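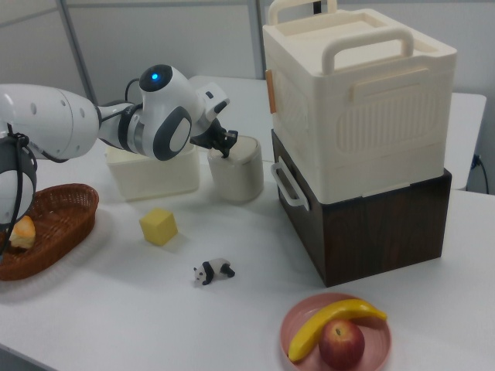 Slide 1. Arm at the lidded container, bench setup.

Speaker notes, Benedetta Marino
Budgeting for a second arm
19 December 2024

Leave the slide up while people sit down. Start with the request itself: we want to buy one more arm and gripper for the Clirkley bench, and we want the order placed before the current quote from Fiore runs out. Say the number early. The base quote is for the arm, the gripper and the controller. It does not include the table, the spare fingers or the training days.

Point at the gripper on the slide. The fingers are down on the lid of a small white container. Most of our work is at this scale: small things, round things, things with lids. Reach and payload were what we shopped for last time, and we paid for more payload than we use. For this purchase the gripper comes first and the arm second.

Point at the cable looped near the wrist. Cable management was not a line in the first budget. It is now. Ask for it on the quote, with a price next to it.

Objects. The fruit, the bread, the panda and the storage boxes cost very little and people tend to laugh at the line. Keep it in anyway. Last year we spent $464 on objects and replacements, and it came out of the travel money. Boxes with handles are the ones to buy more of. The cream one with the arched handle is a good size for the tasks planned for September.

Next, running costs. Read these slowly.

Service contract with Ganix: $2,096 a year per arm. Two arms means two contracts. I asked about a discount and did not get one.
Spare finger sets: 4 per arm, ordered with the arm. Ordering them later means a second shipping charge.
Software seats on Zirkero: covered through next year, no new cost.

Space and power. The second arm needs its own table and its own outlet. Facilities wants the request in writing before they price anything, so that form goes in the same week as the purchase order.

If someone asks about leasing: we looked at it. The lease is cheaper in the first year and costs more by the end of the third. I have the sheet, offer to send it.

If someone asks about used equipment: fine for the table, no for the arm. The warranty does not transfer.

Finish on the approval form. Two signatures needed. Hand out the paper copies and take questions.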